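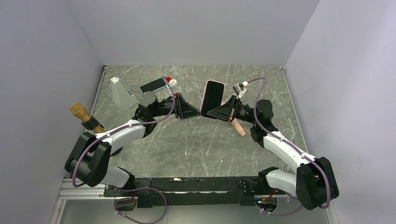 Mar 23, 2021

Quick one, I have to be out the door soon. Phones. Finally dealing with the phones.

If you've read this blog any length of time you know about the drawer. Old chargers, dead batteries, takeout menus from a place in Brillville that closed, and under all of it every phone this household has ever had. Anahera has been asking since we moved. She asked again last week and this time she pulled the whole drawer out and put it on my side of the bed. Fair.

So. Pink one and pale blue one first, the rest can wait.

The pink one was mine for years. Still turns on if you leave it plugged in long enough, the battery is just shot. Forty minutes of podcast and gone. I was going to recycle it but then Teodoro said his niece needs something for music and alarms, no SIM, lives on a nightstand, always plugged in. Perfect. Battery doesn't matter. I said yes before I checked what was on it.

What was on it: 555 photos I never moved over. Mostly the dog. Lots of receipts. One very long video of the inside of my coat pocket. Also my grandmother's soup recipe, which I'd photographed off the card and then forgot about completely and have been making wrong ever since (it's barley, not rice!!).

Copied everything to the laptop with the slow cable because the good cable is who knows where. Went to bed, checked in the morning, 261 had gone across and then it had stopped. No error. Just stopped. Started over in smaller batches, went fine after that. If you're doing this, do small batches. Open a few of the copies too before you wipe anything, I had a couple come through as gray squares and had to redo them.

Then sign out of everything, THEN reset. I did it in the wrong order on an old tablet once and it was locked to an account I couldn't get into, spent an entire evening on hold. Never again. Take the SIM out, take the memory card out if it has one. Write the passcode on a sticky note until you're finished becuase you will forget it, I guessed mine 4 times.

The blue one is harder. Anahera's old one, and she doesn't remember the passcode or the email she used. She thinks it was the Skenamon address from her job there, and that's long dead. I've tried her usual ones. I don't want to wipe it until she's sure, there might be pictures of the apartment on Prieto on it and we have almost none of those. So it stays for now. She's going to call her old coworker about the email. No promises.

Cleaning, since someone asked last time: slightly damp cloth, then a dry one, wooden toothpick for the lint in the charging port. Go gently in there. The lint that comes out is disgusting and very satisfying. I don't spray anything straight on the phone, spray the cloth.

Still to do

- find the good cable
- pink one over to Teodoro, with a charger that works, test the charger
- ask if Hiklow still takes old batteries at the front desk, the 2 loose ones in the drawer are making me nervous
- passcode for the blue one
- the flip phones, ugh
- make the soup, with barley

I want the drawer done by April. It already closes properly, so thats something. Anahera wants it for dish towels and I've said fine, though I'd still like one corner for chargers. We are in talks.

OK late now. Recipe next time if I can read her handwriting.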